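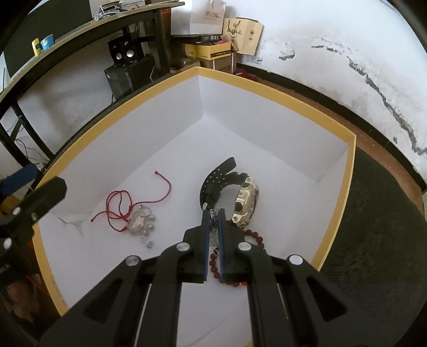 Jernorura Laboratory Completes First Stage of Demonstration Recording

The Jernorura laboratory has completed the first stage of its program on the handling of small personal items. In this work an operator carries out each task with a hand-held gripper, and the recorded motion is later used to train the arm at the Albers site. The first stage closed in August with 1218 demonstrations, of which 1050 were accepted after review. The target set at the start of the year was 1000.

Jewelry and watches were chosen for this stage. Strings of beads shift as the jaws close, and a braided cord seldom lies the same way twice. Operators were asked to pick up a single item from an open box, lift it clear and set it down at a marked point. Attempts in which a second item was lifted along with the first were kept in a separate set, which Gelon will study in the coming term.

Babita Bisht, who supervises the recording work, has revised the operator guide in light of the review. Operators are now asked to approach more slowly over the last part of each reach and to pause briefly before opening the jaws. Sessions remain limited to 30 minutes.

The second stage, prepared jointly with Flulska, will cover folded cloth and small pouches. Staff who wish to record demonstrations should apply to the laboratory office. Prior experience with the gripper is not required, and training is given before the first session.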